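Is it worth bringing snacks from home for a long trip, or do they get taken at the airport?

Asked by Imogen Tapley
Travel and Customs

I'm flying back to Melbourne in September after a month with my partner's family. They keep giving us packaged food to take home, and we already have more than 8 kg of it. Most is sealed and factory made. There are biscuits, sesame things, dried fruit, a few meat snacks and some loose tea from an aunt. Last time I ticked "no" on the card without thinking and got lucky. I don't want to do that again.

Do I have to declare all of it, or only the meat? And does it matter if the label isn't in English?

3 answers

Ngân Khổng
Marked as helpful

Declare all of it. The question on the card is about food, and a packet of biscuits is food. Declaring something doesn't mean you lose it. They look, ask what it is, and hand back whatever is allowed. The fines are for not declaring.

I do this trip every year with my mum's parcels and I sort everything the night before. Sweets, biscuits and sesame snacks in one bag, anything with meat or egg in another, and seeds, tea and dried fruit in a third. Then if they want to see the meat I'm not emptying a whole suitcase onto the bench.

Two packets, one for each of the first two bags:

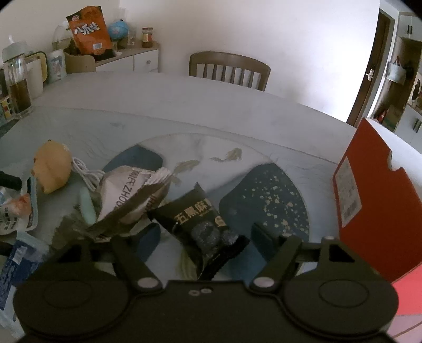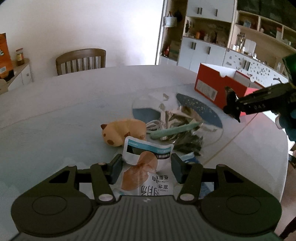 Labels in another language are fine in my experience, but write a list in English and keep it with your passport. Mine just says the type of food and how many packets. The officer read it and only opened one bag.

Meat is the hard one. The rules depend on the country it was made in, how it was processed and whether it keeps without a fridge, and they change. Look it up on the government site the week you fly, and don't go by what a cousin got through two years ago. I'd eat the meat snacks before you leave if you can't work it out.

Loose tea in a plain bag can also be a problem if there's fruit peel or seeds in it. Ask your aunt what she put in.

Arash Heydari

Agree with the above. I'd add that anything opened should be finished or binned before you pack. I had a half-eaten bag of dried fruit in my coat, forgot about it, and a dog sat down next to me. I told them straight away and they let me off with a warning, but it held me up and I missed the bus.

Also check your baggage allowance. 8 kg of snacks is a lot if you're on a cheap fare. I paid $148 once for food I could have bought in Box Hill.

Roya Mirzaei

just post it

Comment from Imogen Tapley: Thanks Ngân, I'll do the three bags and the list. Roya, I think posted food gets inspected too?

Comment from Ngân Khổng: It does, same rules, and you're not there to explain what it is.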